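The Open House at Tostwood

The coffee was set up next to the loading dock, and by 9 in the morning there was a line for it. Most of the people in it had driven in from the farm towns to the south. A few were students. One man had brought his two daughters and a folding stroller that he never unfolded.

Tostwood was a furniture warehouse until the owners retired. It has been a robotics workshop since then, run by a company called Notard, and each September it opens its doors for one day. There is no ticket and no sign-up. You write your name on a sheet, you get a sticker, and you go in.

I went because a reader wrote to ask whether any of the household robots we keep hearing about can do anything yet. Tostwood seemed like a fair place to look for an answer, as the people there build the parts most of us never think about, mainly hands.

The first stop was a long bench where Heriberto Pacheco was running an arm called Wolde. It has two fingers and a camera at the wrist, and its job that morning was to move small plastic caps from one tray to another. It moved the first few well. Then it picked up two caps stuck together, held them over the second tray, and stopped. Pacheco reached over and pulled them apart.

"It knows something is wrong," he told the visitors. "It doesn't know what to do about it. Last year it would have dropped both of them and gone on."

The younger of the two girls asked if it got tired. He said the motor in the second joint got hot, and that was close.

Wolde costs Notard 900 dollars in parts, not counting the camera. Pacheco gave this number several times during the day and was plainly proud of it. The version before it cost more than twice as much and was slower. He let anyone who wanted to squeeze the rubber pads on the fingers, which are softer than they look and wear through quickly. There was a coffee can of used ones under the bench.

Across the aisle, Giuliana Sotelo had a program called Clustness up on a large monitor. Clustness sorts video of people working with their hands. You give it a recording of someone folding a towel, and it breaks the recording into pieces: reach, grip, lift, turn, let go. The pieces go into groups with others like them, and the groups are what the robot learns from.

Sotelo played one clip at normal speed and then slowly. At normal speed I saw a woman button a shirt. Slowed down, there were four separate grips on the first button alone, and the program had marked each one with a colored bar. It had also marked a fifth, where the woman scratched her chin. Sotelo deleted that one by hand. She deletes a lot of them by hand, she said, and expects to be doing it for some time.

Lunch was tamales from a truck in the parking lot. I ate mine on the dock with Demetrio Llorente, who repaired sewing machines before he came to Notard and still talks about the arms as if they were sewing machines. He thinks the field spends too much on cameras and too little on bearings. He had a bearing in his shirt pocket and showed it to me.

The afternoon talk was given by Socorro Castaño, who is in charge of the recordings. She spoke for half an hour in the old showroom, with the folding chairs full and people standing along the back. Her subject was what two hands do together, and why a machine with a single gripper has trouble copying it.

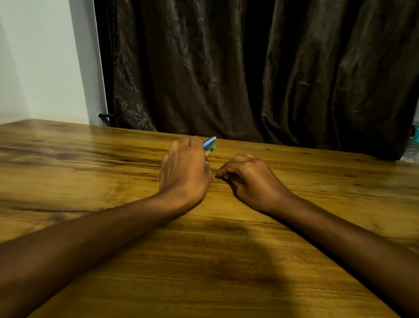

Castaño's recordings are made at ordinary tables by people doing ordinary small jobs, and she is strict about what she wants from them. She does not want neat, slow motions done for the benefit of the camera. She wants the way people do things when they aren't thinking about it, and that usually means both hands close together and more than one thing held at a time. A blue object and a green one can share the grip of a left hand, the way they do at this wooden table, with the right hand empty and its fingertips drawn together close by. A person looks at that and sees a hand holding two small things. Software has to decide where one object ends and the next begins, with fingers covering parts of both, and it has to decide whether the empty hand matters. Castaño's view is that the empty hand nearly always matters. She asks her team to label it even when it has nothing in it.

Somebody in the back asked how many recordings it takes. She said her group plans on 1000 for each new task and then finds out if that was enough. For shoelaces it wasn't.

Teófilo Benavides, who started Notard, took the last questions. He is a tall man with a quiet voice, and people kept asking him to speak up. A woman wanted to know when she could buy something for her mother, who has arthritis and can't open jars. Benavides said he would not give her a year. He said jars were hard – the lid and the glass need different amounts of force, and the robot has to hold one still while it turns the other. They have a jar on the test bench now. It opens some days.

She wrote down her address for him anyway, on the back of her name sticker.

By 4 the benches were being wiped down and the truck had gone. Pacheco left Wolde running while he swept. It was back to moving caps, and a boy who should have been on his way to the car stood there watching until his father came in to get him.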